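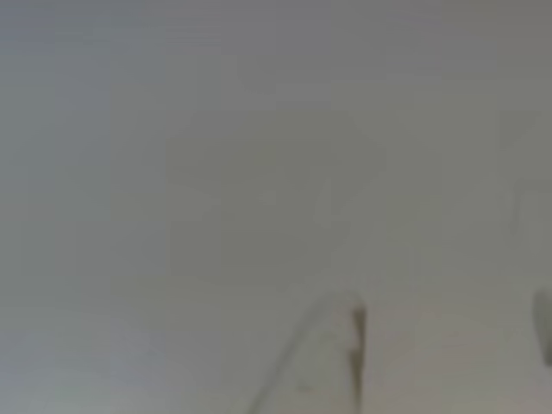

Arm build, part 3: the gripper and the sorting tray

It has been a while since the last part. The arm was bolted down and moving by the end of June, and I thought the gripper would take a weekend. It took most of July.

For anyone who hasn't read the other two parts, I'm building a small desktop arm out of printed parts and hobby servos. The parts are white because that is the spool I had. The electronics are a servo driver board, a single-board computer and a power supply I took out of an old label printer. I work on it at the Nivach workshop, where I rent half a bench, and at home on the dining table when the workshop is closed. The goal is modest. I want it to pick up small flat printed pieces from the table and drop them in a tray. I print a lot of small flat pieces for a board game that Liudmyla Ostapchuk and I are making, and sorting them by hand is dull.

What changed since part 2

The first gripper was a copy of one I found in a public parts library. Both fingers moved, driven by a pair of small gears. It closed well enough on a marker or a bottle cap. It was bad at anything flat. The fingers came down at a slight angle, so one touched the table before the other, and the piece got pushed away.

I printed five versions after that. I'll skip the ones that were just wrong. Version 3 had shorter fingers and a wider pad, and it was good enough that I stopped for a few days and worked on the software. Then I found that the shorter fingers meant the wrist had to come down so low that the servo housing touched the table on the near side. So they got longer again.

The version I have now uses a flat plate for one side. The arm brings the plate in at an angle, low to the table, and closes on the piece from there. Benoît Barbier suggested it. He has the bench across from mine and builds camera sliders, and he had been watching me chase a green game piece across the table for most of an evening.

The camera

There is a small camera at the wrist and a second one over the table. The wrist camera has a fixed lens, and anything very near it goes soft. Up close I mostly get a gray table and a bit of finger. That's usable for knowing where the finger is, and not much use for finding a piece. So the overhead camera does the finding and the wrist camera is only for the last part of the move, which I still mostly do by hand from the keyboard.

I tried turning the focus ring on the wrist camera. These are glued at the factory. I got the glue off with a hobby knife and moved the ring a quarter turn, and it was sharp at finger distance and blurry everywhere else. I turned it back. If I do this again I'll buy a module with a longer cable and mount it farther up the forearm.

Exposure was the other problem. A white table under a bright lamp leaves a glare spot, and my first piece-finding code was very sure the glare spot was a piece. Moving the lamp moved the glare spot, nothing more. I ended up looking for color first and ignoring anything close to white. It works for the colored pieces. It won't work for the white ones, so those are a job for later.

The tray

The tray is a print too. It's blue, square, with a step running inside the rim. I drew the step so I could add a lid or a divider, and I haven't drawn either of them. The walls are taller than they need to be. The arm has to lift each piece over the wall before it lets go, and the lift is the slowest part of the cycle. The next tray will be half the height.

I fixed the tray position in the code and lined it up by eye at the start of each session. This is lazy and it shows. If I bump the table, the drop point is off. Jacqueline Pons, who helps run the workshop, has a roll of rubber shelf liner that would stop the tray from sliding, and I keep forgetting to ask for a piece.
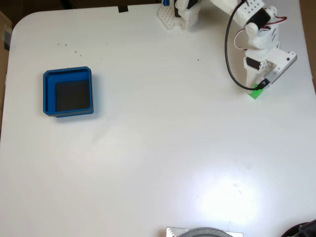

Gripper down at the green piece, tray still empty.

Wiring

The servo wires are still a mess. They loop out at the elbow, and there is a long black cable that hangs from the top of the arm and goes down to the gripper end. I left a lot of slack in that one on purpose after I pulled a connector off in June. The slack is ugly, and it can swing into the overhead camera's view, where the code sometimes takes it for the edge of something. I have cable clips printed. They need a hole I didn't put in the forearm parts, so I either drill or reprint. I'll probably drill.

The base sits on a perforated plate. I like this part a lot. The grid of holes means I can move the arm over by a hole or two and know how far it went, and I used that for the first calibration. I bought the plate from Bilgin, a surplus place near the workshop that sells by weight.

Calibration

I had been putting this off. The steps I settled on, in case they help someone with a similar setup:

Set every servo to its center position before attaching the horns. I did this in part 1 and had to do it again after swapping the elbow servo.

Move the gripper to four marked points on the table by hand and write down the servo values at each.

Find the same four points in the overhead picture and write down where they are.

Fit one to the other. I used a plain linear fit. Zakhar Kushnir told me I would need something better near the far edge of the reach, and he was right, so I just don't put pieces out there.

Check the fit with a piece in the middle of the table.

The cheap servos have some play, and no amount of fitting removes it. The elbow is the worst. If the forearm comes down from above it ends in one place, and if it comes up from below it ends in another. I now always finish a move going down. That one change did more than all the math.

Test runs

I ran it in batches over several evenings, 156 pick attempts in total with the current gripper. I logged each one as picked or missed, and for the misses I wrote down why. There were 26 misses. Most were the plate landing on top of the piece when it should have gone in beside it. A few were bad detections, and the rest were pieces that came loose on the way up and landed on the tray wall or next to it.

I had expected the small pieces to be the hard ones. The larger flat ones were worse, as they have more edge to catch on and the plate tends to ride up onto them. Pieces with angular corners do fine if the gripper meets a straight side, and spin if it meets a corner. The code doesn't know about rotation yet. I turn the wrist myself before closing.

Timothée Gautier asked in a comment on part 2 why I don't use suction. I looked into it. A small pump and a cup would handle flat pieces better than any finger I can print. But the game pieces have a raised pattern on the face, and the cups I tried leaked on it. I might try a softer cup someday. I also wanted to build a gripper.

What's left

Rotation is first. The overhead camera has enough detail to find the long side of a piece, so it's a matter of sitting down and writing it. Then the lower tray, then the cable clips. I also want to replace the elbow servo with a metal gear one, and I have an order in with Anutik for that. They say three weeks.

Liudmyla wants a second tray so the arm can sort by color. The reach is there on the left side if I move the base over a couple of holes – I checked with a cardboard cutout. That will mean calibrating again.

The gripper files are on the downloads page under Goteo, which is what I've been calling the whole project. Versions 3 and 5 are up. If you print version 5, use more walls than you think for the finger mount. Mine cracked along a layer line the first time I tightened the screw.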